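A morning at the Histalbridge open house

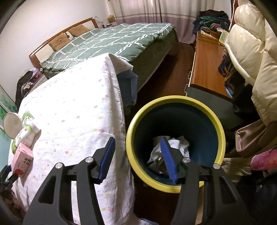 Yellow rim, teal inside, plenty of tissues. The bedroom with the green bed.

I do love a nose round somebody else's rooms, so when Histalbridge opened up its furnished lets for a morning in April I was on the Woltel bus before I'd finished my toast (849 is the number you want, and it drops you right at the gates). Two pounds to get in, which also got you a cup of tea and a map with the stairs marked in the wrong place.

We began in the Nair building, nine rooms over two floors, and they're all done up as if people are living in them. I'd expected show-home stuff, fluffed cushions and a bowl of plastic lemons. Far from it! The bedroom I liked best had a double bed with a curved wooden headboard, a lovely warm orangey brown, and a green duvet with a white grid pattern on it. There's a darker green valance down the side as well. I haven't had a valance since I left home and now I want one again.

Brown wooden floor all through that room, with a desk further back. And then the big white sheet with the little pastel dots, pink and yellow and green, thrown over something tall and hanging right down to the floor. I was itching to lift a corner and find out what was under it, but there was a lady with a lanyard by the door so I behaved myself. On top were all sorts of bits: a round white mirror, a little pot with a green lid, a couple of white bottles (one lying on its side) and a pink carton of strawberry milk with Chinese writing and a tiny strawberry on the front. I've never seen that one in our shops and I spent the rest of the tour wanting some.

My favourite thing was the bin, though. Bright yellow round the top and dark teal inside, and it had a proper heap of crumpled tissues in it. I've got a grey pedal bin at home that squeaks, and I've been looking at it differently ever since.

The kitchens were a bit of a squeeze, to be fair. There must have been 30 of us shuffling through at one point and I got stuck behind a pushchair next to the boiler cupboard. Go early if you can, we had the upstairs nearly to ourselves at ten o'clock.

Afterwards we walked down to Vatholm for lunch (soup, very good, bread a bit mean) and caught the bus back from the bottom of the hill. They're doing the garden flats next time and I've already put my name down.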